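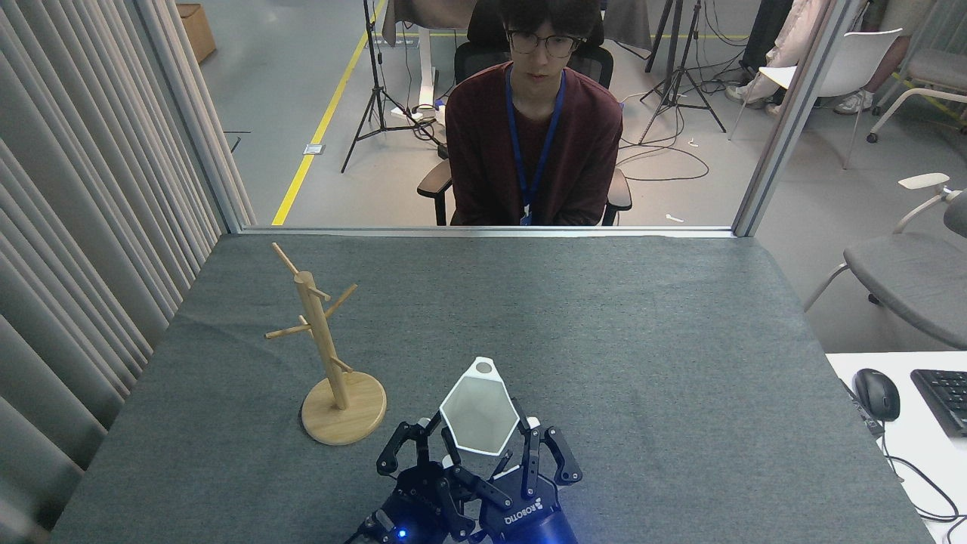
Mug tree, two arms: does training on both hands help if one hand hangs the cup?

Home | Forums | Manipulation | Imitation Learning | Log in
Search this forum Search Go
14 replies 3 shares

kmohmand
I am Kamran Mohmand, I work with Uzma Rind on the Todano policy. We compared two ways of training for hanging a cup on a wooden mug tree. The first set has 200 demonstrations where the person may use either hand, or pass the cup between hands. The second set has the same number, but only the left hand may hang. The policy from the mixed set succeeds in 81 percent of trials. The left-only policy is 7 points lower. I expected the opposite, so I would like to hear your opinions before we write it up.

pegboard_lena
Are the trials balanced by start pose? If the cup often starts on the right side, the left-only policy has a longer reach, and then you are measuring the table.

kmohmand
Good question. The start poses come from one list and both policies see the same list. But you are right that the list has more poses on the right half. I will report the two halves separately.

drywall77
I don't buy the result yet. Seven points is small and you have one object. We saw a similar gap on Prondon in June and it went away with another random seed. How many seeds?

uzma_r
Two seeds for now, a third is training. I disagree a little with Kamran here — I think the gain comes from the handover, where the cup gets turned before it goes to the peg. The faceted white cup is difficult to turn inside one hand, because the fingers like to settle on the flat faces.

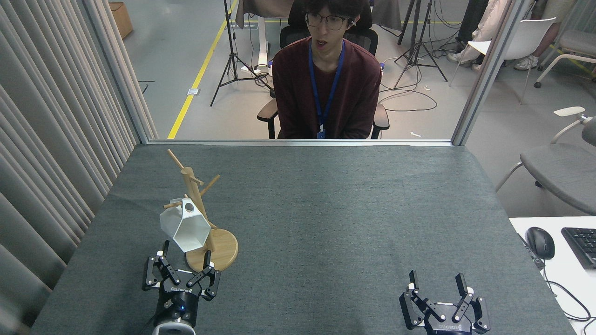
For scoring, we count a trial as success only if the cup hangs on a peg and both hands are open and away from it. Touching the stand is allowed, moving its base is not. Any peg is accepted, and this is maybe too generous, I admit. The lower pegs leave less space for the hand above the base disc.

drywall77
Then score it by peg as well. A policy that always picks the easy peg will look better than it is.

pegboard_lena
Agree with drywall on this, but not on the seeds. Two seeds with the same direction is already something. Did you try cutting the handover episodes out of the mixed set?

kmohmand
Not yet. It is a fair test and I will run it next week. If Uzma is correct, the gap should mostly disappear — if I am correct, it stays. I will post the table by peg in this thread.

Reply | Quote | Share (3)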